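PRIVINE WORKSHOP, BENCH AND SMALL STORAGE
Inspection checklist with comments
Date: February 24, 2025
Checked by: Brayden Lévesque
Last full check: December

Marks used: OK, FIX, WATCH. There used to be a fourth mark, FINE FOR NOW, which was retired after it got used for everything, including the smoke alarm.

1. Work surface

1.1 Wood free of splinters and raised edges. OK. Ran a rag across it and the rag came back whole.

1.2 Wood free of spills. OK.

1.3 Scuffs. WATCH. A few light ones. I am not going to refinish a board over a few light scuffs, and I would ask the person who wrote "disgraceful" on the December sheet to come and see the floor by the sink.

1.4 Items on the surface limited to what is in use. OK. Storage box, black toolbox, and whatever has come out of them. The stapler from December has found a new home and I have not asked where.

2. Walls by the bench

2.1 Panels secure. OK. White brick pattern, rough to the touch, no give when pushed.

2.2 Grooves free of dust. FIX. Brick pattern looks very handsome in a catalog. It also has a ledge on every course, and each ledge collects its own little drift. Soft brush, top to bottom. Starting at the bottom means doing it twice, as I can now confirm.

2.3 Corner posts tight. OK.

3. Storage box

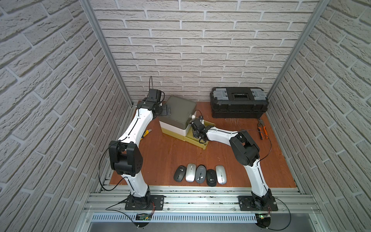 3.1 Lid seats flat. OK. Press at both ends. If it rocks, something inside is standing up that ought to be lying down.

3.2 Drawers open and close without force. WATCH. The lower ones want a straight pull. Pull from a corner and they go in at an angle and stay there, and then we all get to hear about it.

3.3 Drawers closed when not in use. FIX. See the long argument under 4.

3.4 Contents match the label. FIX. There is no label. There was a label. It said IMBY, after the supplier, which told us who to blame and nothing at all about what was inside. New label to list contents in plain words.

3.5 Weight. OK. The sheet asks whether the box can be "comfortably lifted by one person." Which person is left open. I lifted it and was comfortable.

3.6 Nothing stored on the lid. The sheet is firm on this and so am I. A lid that gets used as a shelf won't be opened as a lid, and then the small parts go in a coffee mug.

4. Open drawers and trays

4.1 No drawer left open with the bench unattended. FIX. Our incident book has 26 entries since the bench was set up. I read them all for this check, which took one cup of coffee, and a good many of them are a sleeve, a drawer and a bad word.

4.2 Tall items in drawers laid on their side before closing. FIX. A drawer with something upright in it will not close, however sincerely it is pushed. Pushing harder gets you a bent runner. Ask me how I know, or look at last year's receipts.

4.3 Open drawer kept clear of the toolbox. WATCH. They are neighbors and there isn't much yard between them. Open one at a time where you can.

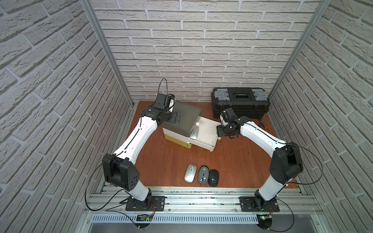 Ignacio wrote in the margin that a closed-drawer rule is all very well, but he opens and shuts the same drawer all morning and would like to know if I plan to come and do it for him. He also wants it noted that the runners were stiff before he ever touched them, and that a bit of wax would do more good than another line on the sheet.

Noted. The rule covers walking away from the bench. It doesn't cover reaching for the next thing. I have changed the wording of 4.1 to "unattended" on his account, and he can have his wax.

4.4 Runners waxed. FIX. (New line. Thank you, Ignacio.)

5. Loose trays and small items

5.1 Trays sit flat on the surface and do not overhang the front. OK.

5.2 Small items in the tray, not balanced on its edge. WATCH. The edge of a tray is where small items go to start a new life under the bench.

5.3 Spare screws counted. Skipped. The order sheet says the jar held 2,000 when new. I believe it.
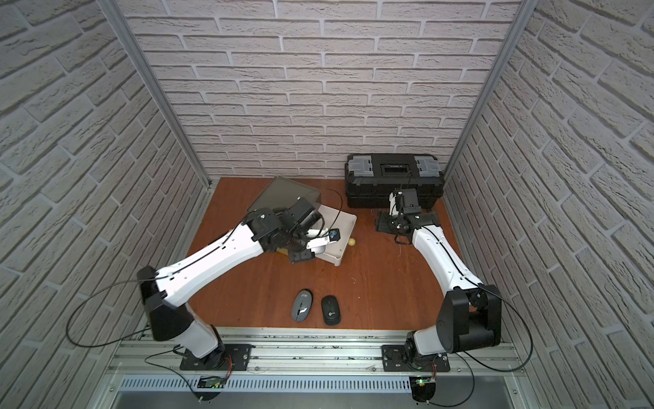
5.4 Anything dropped gets picked up at the time it is dropped. WATCH. "I'll get it when I sweep" is a fine plan for people who sweep.

6. Toolbox

6.1 Stands flat and does not tip when opened. OK.

6.2 Kept toward the back, out of elbow range. OK.

6.3 Latch. WATCH. I would like it to click with more conviction.

6.4 Tools wiped before going back. Marked OK on trust. Please don't make me regret it.

7. To do before the next check

Brush the wall grooves. Wax the runners. Write the new label. Ask Bunia if they still sell spare latches and if the minimum order is still 200, in which case we will live with ours.

Signed, B. Lévesque
Second signature: pending, pen missing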